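Wooden Blocks and Early Counting in Two Kindergartens
Project report, Teaching Methods course

I chose this subject because my mother is a kindergarten teacher in Dirnov, and at home we always had a bag of blocks under the table. In the beginning I wanted to write about toys in general, but my supervisor told me the subject is too wide, so I made it smaller. The report is about how children of four and five years learn to count when they use plain blocks, and how they do it when they use printed worksheets.

I visited 2 groups, one in Dirnov and one in Kirkville, during May. Each visit was in the morning, before the children go outside. In Dirnov the teacher uses blocks almost every day. In Kirkville they have a workbook from the Trarkus series and the blocks are mostly for free play.

The first thing I noticed is that many children can say the numbers well, but they do not connect the number with the thing. A boy in Kirkville said the numbers up to 100 without a mistake and was very proud. Then I asked him to give me seven blocks and he gave me the whole box. With the worksheet this problem is hard to see, as the child only colors the apples and the page looks correct.

In Dirnov the children touch each block when they say the number. Some of them push the counted block to one side. The teacher did not teach this as a rule, they learned it from each other. When blocks are lying in a line it is easy. When they are scattered, the child must remember where he started, and here the younger ones often count the same block again.

I also asked about the price. The school in Dirnov bought a box of 500 blocks from the Neagu workshop and it is still in use - only the box itself was replaced. The workbooks must be bought again every year.
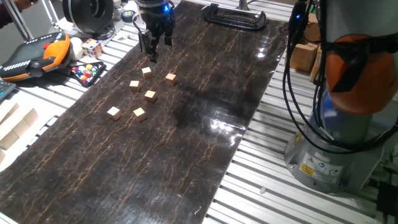

Anca Ursu read my first version and wrote to me that small groups of blocks should be shown before bigger ones, and that under four or five pieces a child often sees the number without counting at all. She is right and I had not separated these two things in my notes. I would do it differently next time.

A weak point of my work is that the visits were short. I also could not compare the same children in both methods - the groups were different from the start. For this reason I do not say that blocks are better. I can say only that with blocks the teacher sees the mistake sooner.

I thank Fiona Forsyth for correcting my English.

Recent student reports
Rhymes and Memory in the First Grade
Why Kirkville Closed Its Toy Library
Drawing Before Writing: Notes from Dirnov
School Gardens in a Small Town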